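Clavero Adult Learning Center
Progress report to the Dunmore Fund, second quarter

The evening English program ran through the end of March with three groups, as planned. Enrollment reached 192, and the waiting list now stands at 37. Most of the people waiting want the beginner group, which is full at both the 6:00 and 7:30 sessions.

Constanza Leiva took over the beginner group in January. She has moved the class away from the old workbook and now uses bus schedules, pharmacy labels and school letters that learners bring in. Attendance in her group has held steady. The intermediate group lost several learners when the Nulberg plant changed its shifts, and we are looking at a morning session for them.

Of the $2,000 set aside for materials, most went to readers and printing. The rest is held for the summer term.
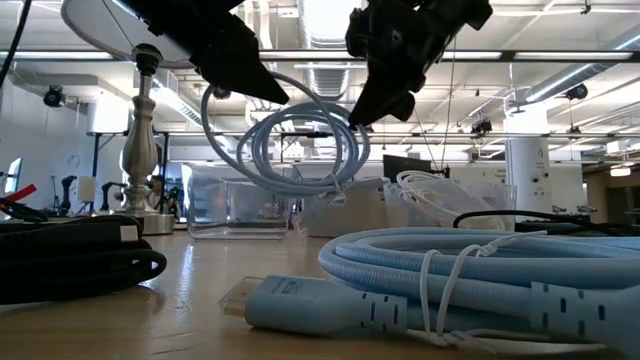
The citizenship class starts next quarter. Nahuel Riquelme has written the first half of the course and is waiting on comments from the teachers before he finishes it. Child care during class hours is still not settled. Zotari Community House has offered a room but can't staff it, and we have not found a sitter for the late session. We ask that the child care line be carried over to next quarter.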